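Lists > Ciston Cell Users > Setup and upkeep > Re: wrist camera sits too close to the rim

This site uses cookies to remember your list settings. Accept or change your choices.

From: Gaétan MacDonald
Date: 07/02/2023

Kadir Ağca wrote:
> Our arm keeps stopping short when it comes down over an open box. I've
> taught the approach 3 times and the wrist camera still sees mostly rim.
> Is it the mount or am I just too low? Cable check is overdue as well, the
> Sevora is on 1,577 hours.

Hi Kadir,

Too low, I'd bet my lunch on it! I had the same bother on the Yaman table (the pine one, knots and all) and spent a whole morning blaming the bracket. Have a look at what I get from the wrist and then from the side camera:
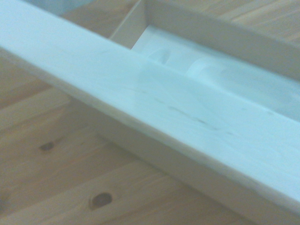
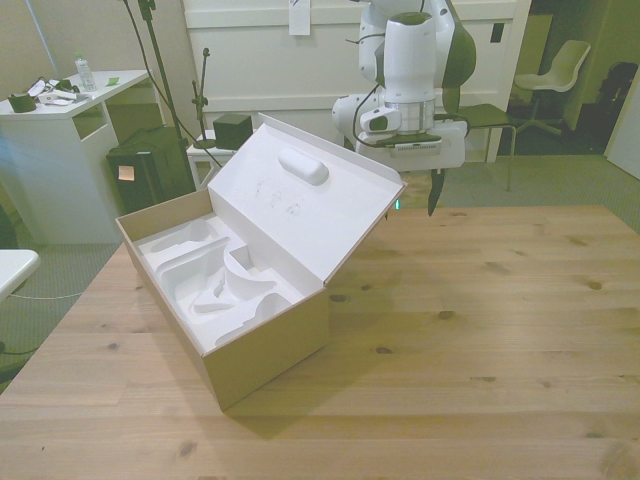 First one wrist camera, second one side camera. Lid open on the cardboard box in the second.

When the near wall fills the wrist view like that, the arm has very little idea what's in the box. I raised my approach point by 20 mm, left the bracket well alone, and taught the last bit again at slow speed. Do watch the finger near the lid, mine likes to come down just behind it and a lid that's tipped back takes up more room than you'd think.

As for the cable, I do mine at 2,000 hours because that's what Mirnska put on our service sheet, but if yours loops down the side of the arm like mine I'd look sooner. Turn the wrist by hand through its full travel with the power off and feel for any tugging. Then wipe the camera lens (dry cloth, no spray) and run the zero check before you save anything.

Which version of the mount have you got, by the way? The older one had longer screws and I've still got a bag of them in the drawer if you're short.

Cheers,
Gaétan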